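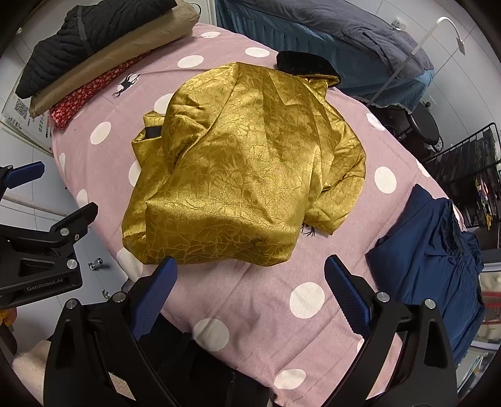
Furnished Lettings: Storage Furniture Safety Checklist
Quiambao House, second-floor flats
Inspection date: 6/30/25
Inspected by: Edin Yordanov
Reviewed by: Dagim Jemal

Scope
This checklist covers free-standing and wall-mounted storage in bedrooms and hallways: chests of drawers, wardrobes, bookcases and open shelving. Kitchen units are inspected under a separate schedule. Each item is marked Pass, Action or Not applicable.

1. Wall fixings

1.1 Tall furniture is fixed to the wall with two brackets.
Action. The Voller bookcase in Flat 16 has one bracket only. The second was found in the top drawer of the hall chest, with its screws. Refit before the next tenancy begins.

1.2 Fixings suit the type of wall.
Pass. Hollow-wall anchors are in place throughout. The wardrobe in Flat 14 was moved in November and the old holes have been filled.

1.3 Straps are free from fraying and slack.
Pass.

2. Drawers

2.1 Drawers run freely and stop before they fall out.
Action. Bottom drawer of the Muvex five-drawer chest, Flat 12. The left-hand stop is missing and the drawer comes away in the hand when fully opened. Tenant advised in writing to keep it closed.

2.2 Drawer bases are sound and not bowed.
Pass, with comment. Slight bowing in two bases in Flat 15. Look again at the next visit.

2.3 Handles and knobs are tight.
Pass. Three knobs tightened during the inspection.

3. Shelves

3.1 Shelves are level and all pegs are present.
Pass.

3.2 Load is within the maker's limit.
Action. The hallway shelving in Flat 11 carries boxed files on the upper shelves. Heavier items are to be moved to the bottom shelf - the tenant has agreed to do this.

4. Surfaces and finish

4.1 No splinters, raised nails or sharp corners.
Pass.

4.2 Painted finishes are intact.
Action. Flaking paint on the inside edge of the wardrobe door, Flat 14. Sand and repaint.

4.3 Glass doors carry a safety mark.
Not applicable.

5. Position

5.1 Furniture does not block doors, heaters or sockets.
Pass.

5.2 No climbable furniture stands beneath a window.
Action. Low chest below the bedroom window, Flat 16. Move to the opposite wall when the bookcase is refitted.

Repairs are assigned to Tiburcio Ocampo. Cost approved: £322, including replacement drawer stops.

Reviewer's comment: Item 2.1 is to be completed first. Please send me a note when the drawer has been tested under load. D. Jemal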